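4. Setting up your first celebrity profile

Welcome to the fun part! By now you have a Romier account and your fan site is showing its front page, so it's time to put a star on it. A profile page is where most visitors land first, and a good one keeps them clicking through films, interviews and red carpet news for ages.

Before you start, have the person's stage name, birth name (if it's public) and a few credits to hand.

1. Open the Profiles tab and choose New profile.
2. Type the stage name exactly as it appears in film credits. Romier builds the page address from it, and changing it later breaks old links.
3. Pick a main role – actor, singer, presenter or director. You can add up to 5 extra roles underneath, and they show in the order you add them.
4. Write the short biography. The box takes 2,000 characters, and the first two sentences also appear in search results, so put the best bits there!
5. Press Save draft.

Note: Drafts are only seen by you and your editors. Fans can't find them, even with the direct address.

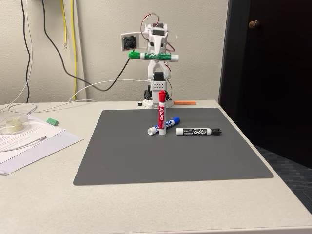
Next come the credits, which are a joy once you get going. Films, albums and television all live in one long list, and Romier sorts them by year for you.

6. Go to Credits and choose Add title. Start typing and pick a match if one comes up.
7. Fill in the character name, or tick As themselves for chat shows and documentaries.
8. For awards, open the title first and then choose Add award. Wins and nominations are kept apart, so check which box you've ticked.
9. If you already keep a list in a spreadsheet, use Import instead. It handles 3,000 rows in one go. Our tester Wumpini Ansah brought in 326 soap opera episodes over a cup of tea and was thrilled!

Caution: Importing the same file twice makes double entries. Use Undo import straight away if this happens – it disappears once you leave the page.

Caution: Never add home addresses, children's schools or private phone numbers. Profiles containing them are taken down.

10. Choose Preview, read everything through once on a phone, then press Publish.

Your page goes live within a few minutes. If the name shows in the wrong alphabetical place, open Settings, then Sort name, and enter the surname first.

Related items
Adding a photo gallery
Inviting editors to your fan site
Linking two profiles (couples, siblings, bands)
Fixing double credits
Guide updated 2020-04-13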